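Notebook, second screen sync, match day build
Tuesday, started 2 p.m.

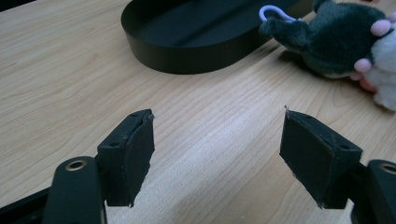

Bench, light wood top, gripper fingers in front.

Carried over from last entry: the companion app for the Skarberg rugby stream drifts behind the broadcast after halftime. Users see the try alert before the try. The league wants it fixed before the July fixtures. Treden runs the feed, we run the app, and the event data comes from Plovuvetti over a socket connection.

Setup
Replay of a full recorded match, 80 minutes plus the break, with the original event log. 3,479 event messages in the log, including heartbeats. Two phones and one tablet on the office Wi-Fi, one phone on cellular. App build is the release candidate with debug overlay on. Server clock taken from the local time server. Device clocks left alone on purpose, because that is how they will be in people's hands.

Run 1
Baseline, no changes. First half fine. Alerts landed within a second of the picture on all devices on Wi-Fi. Cellular phone late by a little more but steady. At the break the video player switches to the ad playlist and comes back with a new segment timeline. After that the offset is wrong on every device by the same amount. So the fault is in the shared part, probably the offset calculation, and the phones are off the hook.

Checked the player log. On return from the break the stream restarts its program time from the first segment after the ads. Our code reads program time once, at launch, and keeps it. A discontinuity tag is present in the playlist. We ignore it. That would do it.

Run 2
Patched the client to read program time again at every discontinuity tag. Second half now in line on the phones. Tablet still wrong. Tablet uses the old Costa player library, which swallows the tag and never passes it up. I had forgotten we still ship Costa on tablets.

Options for the tablet:
a) Move it to the phone player. Cleanest, but the split view layout depends on a Costa callback and I would have to redo that.
b) Poll program time every 30 seconds and correct if it has moved. Ugly, works with what is there.
c) Have the server send a resync message when the second half kicks off. Needs Plovuvetti to add a message type, so no.

Went with b for now.

Run 3
Polling in on tablet only. Correction came in on the first poll after the break. There is a window before that poll where alerts can still be early. In the recording, a penalty is awarded soon after the restart and the tablet showed it before the whistle. Shortened the interval for the first few minutes after any gap in playback and reran the second half from kickoff. Penalty alert now lands after the whistle. Battery cost not measured. Should be small next to video decode, but that is a guess.

Side findings
Score widget redraws on every heartbeat, whether or not the score changed. Seven percent of frames dropped on the older phone while the stats panel is open. Easy fix: compare before redraw. Did not fix today, logged it.

Scrum and lineout events share one icon. Design has a replacement set. The file names in the set do not match the event codes, so it needs a mapping table. Event code for a mark is missing from the set altogether.

If the user backgrounds the app during the break and comes back in the second half, the client opens a new socket and receives every missed event at once. They are all shown as new. The phone buzzes for each. Proposed rule: anything older than the current playback position goes into the timeline silently. Same rule should cover people who join late. Have a branch for this, not tested beyond one try on one phone.

Video review events are a separate problem. The feed sends a try, then a review, then sometimes a reversal. We push an alert on the first message. In the recording one try is taken off again and the app sent a cheerful notification, then nothing. The timeline was corrected, the lock screen was not. Need a decision on wording before any code gets written. My preference is to hold the push until the conversion attempt or the reversal, whichever arrives first — it costs roughly a minute on good tries.

Left open
Sync behavior when a viewer pauses live video and resumes behind the live edge. Program time should handle it, but I only tested pause in the first half.
Extra time. No recording on hand that has it. Ask Treden whether they keep one.
Radio audio option. Its delay is different from the picture and we apply the picture offset to both. Known wrong.
Costa removal. Write up the split view dependency so the work can be sized.

Patch is on the sync branch, polling behind a flag that is on for tablets and off for phones. Logs from all three runs are in the shared folder under the Skarberg name. Next session starts with the pause test, second half, tablet first.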